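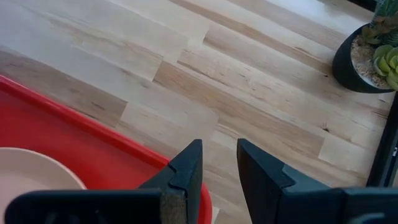
图1:活动室拼条木桌面,红色塑料托盘,托盘里放浅粉色圆碗

Rindum共餐室改造 三月进度简报
致:Stela Nistor(Drirnirthorpe社区基金)
抄送:Hokalcombe那边的项目组

Stela你好,时间紧,先按条写,细的周三电话里说。

一、桌子
旧折叠桌全撤了。新的木台面已装好2张,浅色木条拼的,一段一段错开接。木条颜色深浅不一,有的偏白有的偏黄,还有深色纹和小木节,供货方说属正常,不算瑕疵,我们也接受。上次你问能不能换成颜色一致的那批,问过了,要加价,交期再拖三周,没换。
表面处理:食品级木蜡油,Saithong供的,两遍。第二遍是上周补的,第一遍师傅擦得太薄,靠窗那张摸着发涩。现在好多了。
待办:桌角还没倒圆,原定月初完成,师傅排不过来,推到下旬。在这之前小孩那一桌先用软护角包着。

二、餐具和托盘
红色塑料托盘到货18个,边沿是圆的,端着不硌手。试用两次,老人反馈是颜色显眼,放桌上看得清楚,这条当时就是按你们建议选的,效果可以。
碗换成浅粉色的圆碗,薄边。有人嫌小,盛汤面不够,盛粥正好。暂时不加购大碗,先看四月人数。
旧搪瓷盘有几个掉瓷的已经处理掉,其余收进储物柜最下层,没扔,万一办大活动用得上。
洗碗流程改了一下:托盘和碗分开收,托盘先擦再冲,不要叠着碗一起进池子。墙上贴了说明,字打小了,要重打。

三、费用
本期拨款3,000,主要花在台面和木蜡油上,托盘和碗占小头。目前结余200,拟用于买防滑垫和重做墙上的说明牌。发票已扫描,台面尾款那张还缺一个章,对方答应补寄,收到就转给你。
搬运费原来没列预算,从杂项里出的,下次申请表上会单列一行,请提前知悉。

四、问题
1. 台面怕水。有两处杯印,擦了擦淡了,没全掉。已经跟值班的人说用完随手擦干,但执行的不太整齐。
2. 托盘放满一桌后桌面有点挤,六个人坐还行,八个人胳膊打架。考虑错峰,分两轮开饭,第一轮十一点半。
3. 储物柜门合页松,跟本项目无关,但是影响拿托盘,顺手修了,没另收费。
4. 灯。白天没问题,傍晚靠里那头偏暗,这期不动,先记在这里。

五、下一步
桌角倒圆,打磨后补一遍油
买防滑垫,先试几张再定数量
说明牌重打,字号加大
做一次简单的意见收集,口头问就行,不发表格,上回发表格收回来的没几张
四月初交下一份简报,附账目明细

需要你那边定的:结余能不能转到下期用?如果不行我这周就得把防滑垫下单,请尽早回一下,短信也可以。另外Hokalcombe想过来看看桌子,说他们也要换,我这边没意见,时间你们定就好,最好避开开饭的点。

先这样,附件里账目表第二页格式有点乱,数字是对的,明天重发一版。

Rindum共餐室 项目组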